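The Bell at Dimville

Nest Wynne had been asked to ring the bell, and she had said yes before she understood there were 186 names.

"One stroke for each," Benedetta Marino told her over the phone. "You wait until the name is all the way out, then you pull. You'll be wonderful at it!"

Nest was 14 and had never rung anything bigger than a doorbell, but she had a great-great-uncle on the list, Private Bongani Oosthuizen's name came right before his, and that seemed like reason enough to be let up the ladder. She practiced all week on a rope tied to the rafter in the garage. Pull, let it rise, catch it. Pull, let it rise, catch it. By the third evening her palms were pink and she was completely happy.

The service was held every June on the hill behind the church in Dimville, where the stone stands. It was the kind of morning people drive in for. There were folding chairs all the way down to the road, and babies, and old men with their ribbons pinned on a little crooked, and Sandro Vitale in his good suit going from row to row handing out the programs and kissing everybody he had ever met.

Up in the tower Nest could hear all of it. She could smell cut grass and coffee, and somebody's cinnamon bread — oh, that bread!

Graziella Orlandini read the names. She had read them for years, and she had a voice like a cello, low and sweet and in no hurry at all.
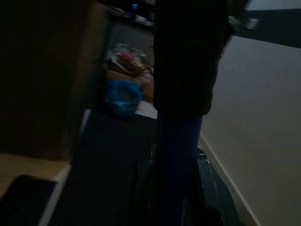
Photo: Benedetta Marino

"Peter Sutulska," said Graziella, and Nest pulled.

The sound went out over the valley, so much bigger than she had expected that she laughed out loud, and then worried that laughing was wrong. But down below a woman in a green hat had turned her face up to the tower and was smiling, with her eyes shut, and Nest decided it was all right.

The names kept coming. There were brothers, one after the other. There was a Melis, and another Melis, and then a Lelel, who had played the cornet, according to the program, and had owed the baker for a dozen rolls when he shipped out. Nest loved that. She pulled extra carefully for him.

Somewhere in the long middle her arms began to shake. She hadn't counted on that. The garage rope had weighed nothing, and this one had a whole bell on the end of it, and Graziella was still only in the M's. Nest braced her feet against the boards and thought about the uncle, whose one letter home was mostly about a dog he had found behind a barn. He wanted to know if there was room for a dog. He asked it four times in two pages.

"Bongani Oosthuizen."

She pulled.

"Evan Wynne."

It was so strange and so marvelous to hear it said out loud like that, on a hill, in front of all those people! She leaned back with everything she had, and the bell swung up and over, and the pigeons went out of the louvers in one great clatter and wheeled above the chairs. A little boy shouted, "Birds!" and nobody shushed him.

When the last name was done Nest sat down on the top step with her hands in her lap. They felt enormous. Sandro came climbing up with two slices of the cinnamon bread wrapped in a napkin, puffing hard, his tie over his shoulder.

"Was there room?" she asked him. "Did anybody ever write back about the dog?"

Sandro broke off a corner of bread and thought about it.

"Your grandmother would have the letters," he said. "Let's go down and ask her."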